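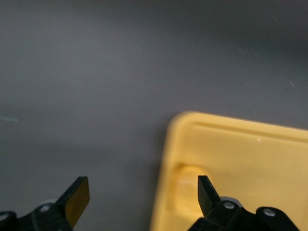
Vakik Gripper Kit - Customer Support
Ticket 675
Status: Waiting on customer
Opened: 18/12/2019
Product: Vakik two-finger kit with wrist camera, on trial from Limville
Subject: Right finger keeps catching the tray rim

Customer wrote:

Hello there, and thank you for the quick reply to my first email. I'm sorry to be back so soon! We're partway through our trial of the kit and enjoying it very much, but we've hit a snag with the yellow plastic tray and I'd love some help before we decide whether to buy.

The job is simple enough. The arm comes down beside the tray, one finger on the outside and one on the inside, closes on the rim and slides the tray along the table to the next station. Most of the time it goes beautifully. Then every so often the right finger comes down on top of the rim, the arm feels the bump and the program stops with fault 114. It's always the right finger and always near the rounded corner, a little way above the oval recess on the left side of the tray.

Things I've tried so far:

- Ran the finger calibration again from the Godari menu, twice. It passed both times.
- Checked the screws on both fingers with the little key that came in the box. All snug.
- Wiped down the tray and the grey tabletop with a damp cloth.
- Slowed the approach to the lowest setting. It still faults, only more politely.

I've also noticed the two pads aren't the same colour. The left one has a brownish-olive tint and the right one is nearly black. Did we get a mismatched pair, and could that be behind all this? I did wonder if one was thicker than the other, but I don't own anything fine enough to measure them properly.

Support replied:

Good morning, and please don't apologise, this is what we're here for. You've saved us both a good deal of back and forth by listing what you tried.

Pads first. A difference in tint doesn't tell us much by itself, as the pad material varies from batch to batch. Thickness is what we'd want to know, and you can compare the two without a gauge. Power the gripper down, take both pads off, lay them side by side on something flat and run a fingernail across the join. If you feel a step, write back and we'll post you a matched set at no charge.

My stronger suspicion is the tray position. The stored grip point in the Sharifi tray profile is measured from the corner, and the rounded corner on your tray may be making the camera settle on a slightly different spot each time. Please open the profile, choose Edge instead of Corner, and teach the point again with the tray sitting square to the arm. Then raise the approach height by 4 mm and run the move 9 times, nudging the tray a little between runs.

Customer wrote:

Changed to Edge and taught the point again this afternoon. Eight clean runs and one fault, which is a far better score than we had this morning. The fault came when I'd turned the tray a bit, so that its top edge sloped away to the right. I haven't had the pads off yet - the bench is needed until closing - but I'll do the fingernail test first thing tomorrow.

Support replied:

Lovely, that's good progress. For the turned tray, tick Follow Angle on the second page of the same profile. It's off by default on trial kits. Leave the approach height where it is for now, and send me the log file along with whatever you find with the pads. I'll keep the ticket open and ask Limville to add a week to your trial so you aren't rushed.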